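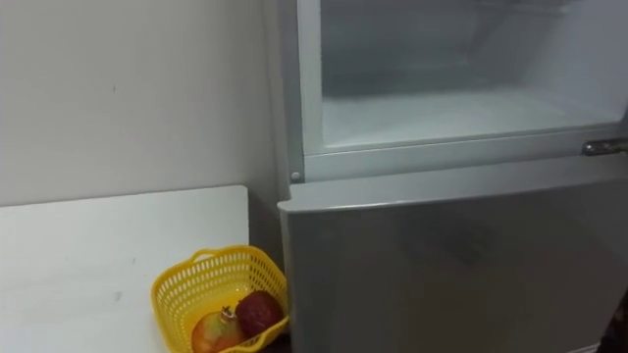
Head camera view, top compartment open, fruit still in the basket.

Spent the afternoon comparing two grippers on the same fridge job: the Zovar two-finger and the softer Vurkport one. Pick fruit from the basket, put it in the freezer. 40 runs each, 80 total.

The Zovar is faster. It also pinches. On a pomegranate it tends to close on the crown and then the fruit swings when the arm lifts.

The Vurkport takes a wider grip and needs more room between the fruit and the side of the basket. When two pieces sit close together it gets stuck deciding which one to go for. Probably my planner and not the gripper.

Kept the controller the same for both. Only changed the force limit and the approach angle.

Camera notes: auto exposure off. A bright freezer interior and a gray door in one view is too much range for it, and the depth gets patchy on the metal.

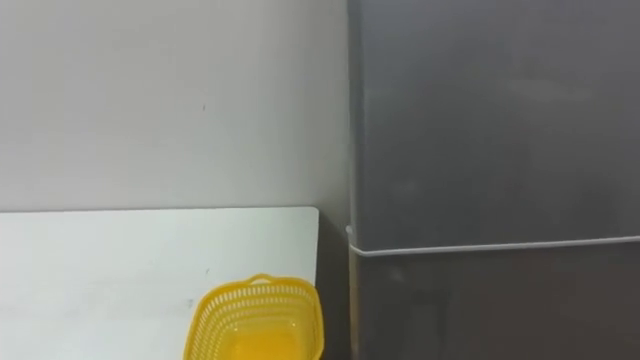
Parisa Nouri: did you recalibrate the wrist after swapping grippers? We skipped it once with the Vurkport and every grasp landed low.

Yes, both times. Takes a while but the tool length is different, so there's no way around it.

Next up is the same set with the Zovar and rubber pads on the fingers. Pads are ordered. Logs from today are 337 files and I still have to rename most of them.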